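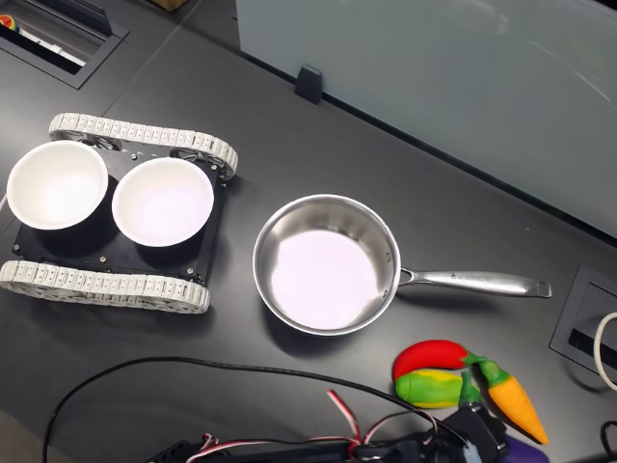 Kitchen and Workshop Tips: Setting Up a Demonstration Table

Last updated March 2022

These notes come from the open day at the Ronoren workshop, where the kitchen-help robots were shown on ordinary worktables. Teodor Magnusson ran the bench and answered questions on the setup. Most of what follows applies to any table where cookware, small machines and cables have to share space, including a home bench or a school kitchen.

Table surface

Use a matte top in a dark or middle gray. Polished pans throw light back at the ceiling, and a glossy white table doubles the problem. The tables at Ronoren are dark gray. Wipe with a damp cloth, then a dry one. Do not use furniture polish. It leaves a film that small tracks and rubber feet slide on.

Cookware

One saucepan is enough for a pick-and-place demonstration. Choose stainless steel with a long riveted handle. A handle with a hanging hole can go on a hook between sessions, which frees the table for cable work.

Before each run, set the pan down empty and push lightly on the end of the handle. If the pan rocks or tips, it is too light for its handle. Replace it or shorten the task. A loose rivet is a reason to retire the pan from both the table and the stove.

Fill nothing with water on a table that has open electronics on it. Teodor was asked about this several times. The answer was the same each time.

Carrying bowls on a tracked platform

Small round bowls ride well on a flat deck as long as the base of each bowl sits fully on it. A rim may overhang a little. Two bowls side by side is the limit for a small chassis. Screw heads standing above the deck will tilt a bowl, so countersink them or lay a thin rubber mat over the top. Drawer liner from a hardware store works and can be cut with scissors.

Plastic track links collect crumbs and lint. Brush them dry with an old toothbrush, turning the sprockets by hand with the power off. Check for cracked links at the same time. Keep spares in a labeled jar.

Food stand-ins

Toy vegetables do not bruise, drip or roll far. Pick shapes that differ: a chili pepper, a carrot and something rounder will show more than three of the same. Wash them in warm soapy water after any day on which children have handled them, and let them dry overnight. Water trapped in hollow toys comes out later, usually over a connector.

Real vegetables were tried at the Skandham visit the previous June. Carrots were fine. Eggplant marked after a few grips and had to be thrown out.

Cables

Run power leads through the cable ports in the tabletop wherever there are ports to use. Clear the ports first; small parts fall into them. Leave enough slack in servo wires for the full travel of the arm, plus a hand's width. Tie bundles with hook-and-loop strips, which can be undone without a blade.

Cables that must cross the table should be taped down at both ends outside the robot's path. Walk the robot through its route once at low speed before visitors come in.

Dividers

A frosted panel clamped to the tabletop separates neighboring stations and cuts distracting movement behind the work. Tighten the clamps by hand only and recheck them at midday.

Closing down

Power off, grippers open, pans on the hook, toys in the bin, ports covered. Bowls go to the sink last.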